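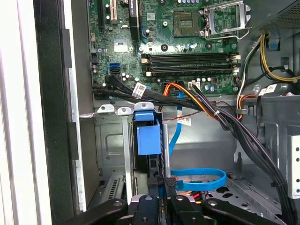
So Udstead Town have signed a winger off the back of a fifty-second clip and a league table none of us had heard of last month. The club post says he scored 58 goals in two seasons at Prikatum. Fine. Against whom? Looks to me like our midfield last year, which had a gap in the middle like a motherboard with the CPU socket sitting empty and the bracket swung open. A winger doesn't fill that.

I've got nothing against the lad. He's quick and he can cross with either foot. But every cross in that clip lands on the head of a striker with no marker within five yards of him. Our striker will have two.

Also, goals in what? The Prikatum site lists friendlies and a summer sevens tournament on the same page. Take those off and I'd like to see the number again.

"Kinyua Cup winner" is the other line being passed about. The Kinyua Cup has eight teams in it and two of them withdrew. Three matches and you've got a medal.

People keep telling me about season tickets. 908 sold, up 218 on last year. Good, and I bought one. The price also dropped and under-12s go free with an adult, so maybe leave the new winger out of it.

We had this with the lad from Lelia. Big video, big welcome, average gate of about 1,317 while it lasted, and by November he was on the bench behind a full-back.

What I'd have done — spent the money on someone who can hold the ball in midfield for ten seconds. We lost five games last season from winning positions and not one of those was down to a shortage of crosses.

Lelia away first, August 2022, and they'll press us high like they always do. If he tracks back for the full ninety I'll post that here as well. Coach leaves from the ground at half ten, bring change for the car park.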